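Rulta festival returns to Liludstead for a bigger second year

July 20, 2018
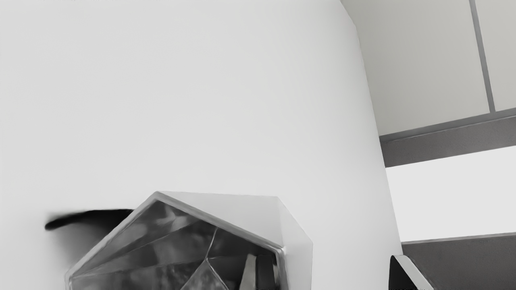

What's on this September

The Rulta festival of street music is coming back to Liludstead, and we can't wait! Last year's event brought 3,000 people into the old market streets, and this time there will be 65 acts over 2 days, from brass bands to school choirs.

Opening the first evening are Falcão, the eight-piece drum group, who will lead a parade from the station down to the river. Anyone can join in, and we have 200 hand drums to lend out.

"People were still singing on the bus home last year," said Rekha Malhotra, festival director. "We've found room for a late stage and many more local players, and I'm so pleased with the line-up."

Taking part

All street shows are free. Places at the Rarkia song workshops must be booked at Liludstead Library, where printed programmes can also be picked up.

Ends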